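Collecting Hand-Held Gripper Demonstrations for a Chopstick Sorting Policy
Project report, Stoketdale stream, term 2

1. Data collection

The task is to pick up single chopsticks from a table and place them upright in a plastic utensil holder. All demonstrations were recorded with the two-finger hand-held gripper and its own camera, in a home kitchen in Drurnport. No robot arm was used at this stage. 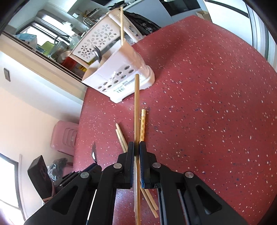
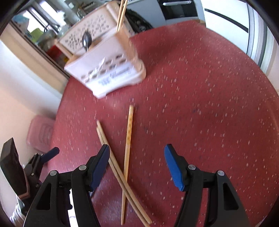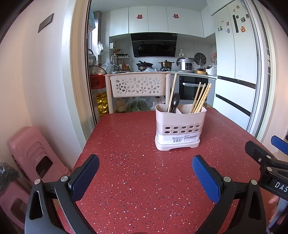

Views from the gripper camera, same kitchen and red speckled tabletop.

One episode covers one chopstick, from the first approach to release. The operator begins with the fingers open, closes on the stick, lifts it, turns it upright if needed and lowers it into a compartment. Between episodes the loose sticks are pushed into a new layout by hand. The holder is moved or turned every 11 episodes so that the policy cannot learn one fixed target.

We recorded 1,504 episodes in August. After filtering, 1,180 were kept for training. An episode was dropped if camera tracking was lost, if the stick fell outside the view, or if the operator stopped for longer than 4 seconds in mid-air. Tracking loss was the main cause. It was worst late in the afternoon, when the window light was low and the tabletop pattern gave fewer usable features.

2. Labelling

Each kept episode was labelled with the start layout (single, parallel pair, crossed) and the compartment used. Labels were entered in Cunel, the lab's in-house annotation tool. Crossed layouts were under-represented in the first batch, so the second batch was recorded with crossed starts only. Failed grasps followed by a second try were kept - the policy needs examples of recovery - but were flagged so that they could be weighted separately.

3. Problems found

Thin sticks lying flat are hard to grip. Operators tended to tilt the gripper and catch the stick near one end, then correct the angle above the holder. This gives longer episodes and more variation in wrist pose than we had planned for.

Finger width was also noisy at small openings. A chopstick is close to the smallest width the tracker can separate from fully closed, and the recorded value sometimes read as closed with a stick in hand. We applied the Tôn smoothing script to the width channel and left the pose channels alone.

4. Remaining work

The next batch will use a second kitchen with a plain table. The train and test split will be made by holder position, as a random split would put near-identical episodes on both sides.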